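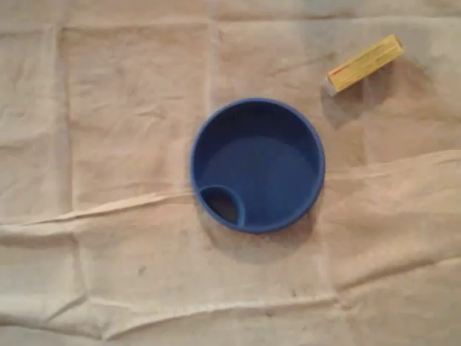 Figure 3. Round blue container and small yellow box on the creased beige sheet, seen from above.

4.2 Color and shape as first cues

The household set used in this study has 200 items, most of them things kept in kitchen drawers, bathroom cabinets and on desks. We asked 12 adults to sort the items into groups of their own choosing and to tell us what they went by. Across 1,063 recorded choices, color was named first more often than any other property, and shape came second. Use came third, although several people went back and changed a group once they had thought about what the items were for.

Plain items with one strong color were placed quickly. The blue container in Figure 3 is of this kind. Its thick rim gives it a clear round outline from above, and the small well at one side of the interior is easy to miss at first. People who named color put items like it with other blue things. People who named use were slower, and they gave different answers: cup, lid, holder. Mathebula and Tripathi coded these answers separately and settled the ones they disagreed on together. We kept all three words in the coding list, as did the earlier Plomatow sort.

The yellow box raised a different problem. Small boxes are grouped by what is in them, and a box seen mostly from one face may say little about that. In the first round, 8 of the 12 participants put small boxes together on size alone. We take this to be a fallback, used when there was no print to go on.

4.3 Print on small items
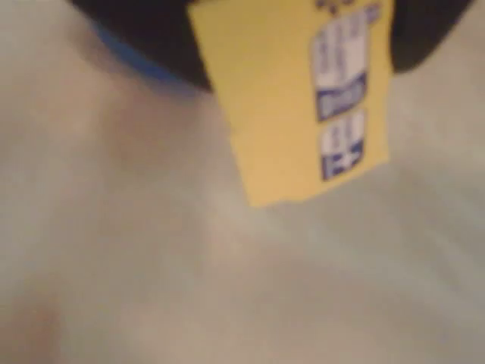 Print helps a person name an item only when it can be read from where they are, and on small items this is often not the case. We scored print on each item as readable, partly readable or not readable. Layout turned out to matter separately from reading. In Figure 4, the yellow surface carries white panels with dark blue lettering that is too blurred to make out, and the lettering runs sideways. Even so, the stacked panels along one side mark it as a printed label. Several participants said they looked for this kind of arrangement before they tried to read any words, and Girard's notes from the July sessions record the same habit.

For this reason we report layout and readable text as two variables in Table 2. Items with a label layout but no readable text were grouped with other packaged goods, usually without a name being given. Dunleavy's coding guide calls these "labeled, unnamed," and we use that term in the rest of the paper.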